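Status: released, with a known fault. Read "The offset fault" before training on anything from the wrist stream.

# jitero-tabletop

Teleoperated manipulation episodes recorded on a single arm with a two-fingered gripper. Each episode has a wrist camera stream, joint states, the commanded gripper width and the measured gripper width. The tasks are short tabletop ones: pick up a small part, move it, set it down, return to the start pose.

The set holds 2000 episodes. 420 of them carry a fault in the gripper width signal and are marked in the index. We decided to keep them in the release. Several people had already downloaded the first version, and removing files would have broken their splits without telling them why.

## Layout

```
jitero-tabletop/
 index.csv
 episodes/
 <episode_id>/
 wrist.mp4
 joints.parquet
 gripper.parquet
 notes.txt
 calib/
 wrist_intrinsics.yaml
 gripper_zero.yaml
 tools/
 check_width.py
```

`notes.txt` is whatever the operator typed at the end of the episode. Many are empty. Some are in shorthand that only made sense on the day.

## Fields in index.csv

| Field | Meaning |
|---|---|
| `episode_id` | Matches the folder name |
| `task` | Task name as given to the operator |
| `operator` | Initials |
| `outcome` | `done`, `dropped`, `stopped` |
| `width_fault` | `1` if the gripper width is unreliable |
| `fault_source` | `log`, `video` or `both` |

`stopped` means the protective stop fired or the operator pressed the button. The two were not logged separately until March, so for earlier episodes you can't tell them apart from the index alone.

## The offset fault

The gripper finds its zero at power-up by closing until the motor current rises. It then takes that position as fully closed. In January the left finger mount was working loose. The finger could tilt slightly under load, the current rose at a different point each time, and the stored zero moved with it.

The controller had no way to notice. It reported widths that were consistent with its own zero and wrong against the real fingers, by up to 3 mm. On thick parts this made no difference to the task. On thin ones the gripper reported a firm grasp when the fingers had barely touched the part, and the arm then lifted away without it. Other times it kept squeezing past the commanded force limit, because the limit was looked up from the reported width.

We found it by accident. Keerthana Kandasamy was clearing the cell between runs and saw the gripper move while the interface showed the arm as idle. The controller had decided that the fingers were wider than commanded and was correcting. Her hand was on the table at the time, well short of the fingers, and she was not hurt. We treated it as a safety incident all the same and shut the cell down until the mount had been replaced.

Changes made after that:

- The finger mounts are pinned as well as screwed.
- Homing runs twice, and the controller refuses to start if the two zeros differ.
- Gripper correction is disabled in the idle state. It used to be on by default in the Sirum driver settings we had copied from an older cell.
- Anyone reaching into the cell presses the stop first — the idle light does not count.

## How the flags were made

`check_width.py` compares commanded and measured width over the last 60 frames of each episode, when the arm is back at the start pose and the command is constant. Drift over the threshold sets `width_fault`. That gave us most of the list.

The script can't see a zero that was wrong from the first frame and stayed wrong. For those, Virgilio Sison and Elisa Piras went through the wrist video by eye and compared the gap between the fingers with the logged width. Start-pose views over the bare part of the table were the most useful, with nothing held and both inner faces in sight.
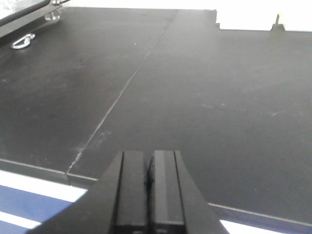
Sowmya Kurian asked whether the gap can be judged from a single frame at all, given that the camera looks along the fingers and a small tilt in one of them would change the gap at the tips more than at the base. Her view was that the `video` flags should be treated as a lower grade of evidence than the `log` ones, and that anyone reporting numbers on the clean subset should say which flags they filtered on.

We agree with that, and it is the reason `fault_source` exists. It was added in the second release. If you have the first, your index will only have `width_fault`.

## Recommended use

- For policies that take measured width as an input, drop every row with `width_fault = 1`.
- For vision-only policies, the flagged episodes can be used, but check `outcome`. A `dropped` in this group may be the fault and may be the operator.
- For failure detection work, the flagged rows are probably the most interesting part of the set. Keep `log` and `video` apart.
- Do not use commanded width as a stand-in for measured width on flagged rows. It hides the failed grasps.

## Known gaps

No force data. The sensor was on order for the whole recording period.

Motor current was logged at a low rate and is not included. Anil Arumugam has the raw files and may add them if the timestamps can be lined up.

`gripper_zero.yaml` holds the zero measured after the repair. The zeros in use before it were overwritten at each power-up and can't be recovered, so please don't try to correct the old widths by subtracting this one.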